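Small Appliances and Their Motors
Handout 4: Opening up a small motor
Instructor: Ainhoa Figueroa

Welcome back! Last time we stayed with theory (fields, poles, the right-hand rule, plenty of arrows on the board). Now we get to the part I look forward to every April, when the covers come off and you find out how much is packed into something that fits in your palm.

What you need to know before the lab

A motor has a part that stays still and a part that turns. The still part is the stator, the turning part is the rotor, and everything else is there to hold them in place, feed them current or keep dirt out. In the small motors we use, the stator carries the copper. Each coil is wound on its own tooth, and the teeth sit in a ring. Send current through the coils in the right order and the magnetic field travels around that ring. The rotor chases it. I have taught this for years and I still love watching it click for people!

In many brushless motors the switching is done by a small circuit board mounted inside the cover. No brushes, no carbon dust, very little to wear out except the bearings. The board has to know where the rotor is, so look for position sensors near the edge.

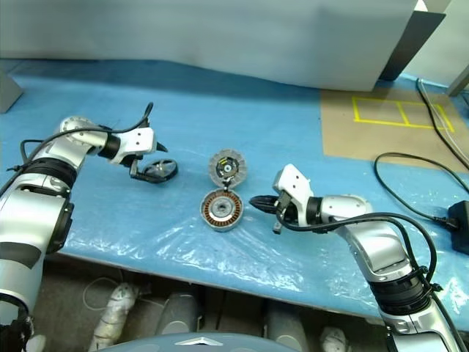 Go slowly when you separate the halves. Magnets are stronger than they look, and a rotor that snaps back into place can pinch a finger or scrape the enamel off a winding. Pull straight, keep the parts level, and set them down in the order they came out. Telmo Segura, who runs the bench sessions, has you draw the order on paper first, and I'd do it even if he didn't ask.

Copper windings: look but don't poke. The enamel is the only insulation between one turn and the next, and a scratch you can barely see is enough to short a coil.

A little arithmetic

Our practice motor has 2 pole pairs. At 4000 revolutions per minute, the electrical frequency is

f = pole pairs x rpm / 60
f = 2 x 4000 / 60 = 133 Hz (rounded)

Try it again at 300 rpm. You should get 10 Hz, slow enough to follow nicely on the scope.

For your notebook

Sketch the stator face and label the rim, the teeth and one coil. Trace where the current enters and leaves. Measure the resistance between each pair of leads and write down all the readings, including the odd ones (the odd ones are the fun ones!). If one pair reads far from the others, say what you think is wrong with it.

Reading: the Aguirre notes, section on windings. Vega Manzano has the spare copies.

Bring the notebook and short sleeves to the lab. Loose cuffs and bench motors don't mix.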